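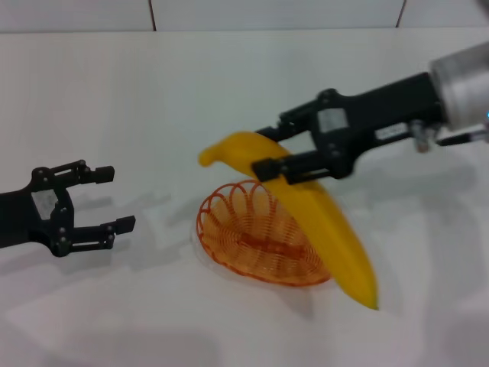 The Weighbridge at Skekadau

The truck came onto the plate at 5:40 in the morning, before the office heater had taken effect. Ornella Zuccaro read the display, waited for the second decimal to stop moving, and wrote the figure in the book. The display also sent the figure to a computer, but the inspector accepted only the book.

Gross weight was within the limit. Axle three was over by 300 kilograms.

"It's the road," said Hnat Antoniuk from the cab. "Load shifts on the hill before Mansour. Give it a minute."

"Grain doesn't shift back," she said.

He turned the engine off and climbed down. He had driven the Drarnulia run for 13 years and had been over on axle three 4 times, all of them in her book. The other bridge, at Pellitz, had closed in the winter. Its records had come to her in fruit boxes, and she had been reading them in the slow hours after lunch.

She handed him the slip. He folded it without looking at it.

"What happens if you zero it again?" he asked.

"With you on it?"

"With me off it."

It was a fair request under the procedure. A driver could ask for one re-zero per crossing. She told him to back off the plate, and he did, slowly, with the trailer straight. She went out with the broom and swept the gap along the north side, where gravel collected and bore on the frame. She checked the drain. She went back in, closed the door so the draught would not reach the junction box, and pressed the key. The display showed zero, then 20, then zero.

He drove on again. Axle three was over by 280.

"So I've lost twenty kilos of barley," he said.

"The division on this scale is twenty. You've lost nothing."

She wrote the second reading under the first and initialled both. Then, as he was standing at the counter anyway, she took a Pellitz book out of the nearest box and opened it at a page she had marked with a rubber band.

"Ticket 589," she said. "Is that your signature?"

He put on his glasses. The entry was in pencil, which was not allowed. It gave the same truck, an earlier trailer, and a weight on axle three that was exactly the legal limit. The entry below it was exactly the legal limit as well. So was the one below that, for a different driver.

"That's mine," he said. "Old fellow there used to wave us through when it rained. He didn't like going out with the broom."

"Did it rain often?"

"It did at Pellitz."

She turned the book back to face her. The culvert on the Mansour hill had failed in the spring, and the report had worked out its expected life from the recorded axle weights. She had typed up part of that report herself. The arithmetic in it was correct.

Hnat took his glasses off. "Are you going to send that in?"

"It's a record. It goes where the records go."

"They'll ask me about it."

"Yes."

He considered this for a while. Outside, a second truck had pulled up behind the stop line with its lights on. He asked for the shovel, and she gave him the long one from behind the door, along with the form for part unloading, which had to be signed before the tarp came off. He signed it in ink.

It took him until half past six to move the load forward. She weighed him a third time, under a new ticket number. Axle three was under by 40. She wrote it down, raised the boom, and waved the next one up to the line.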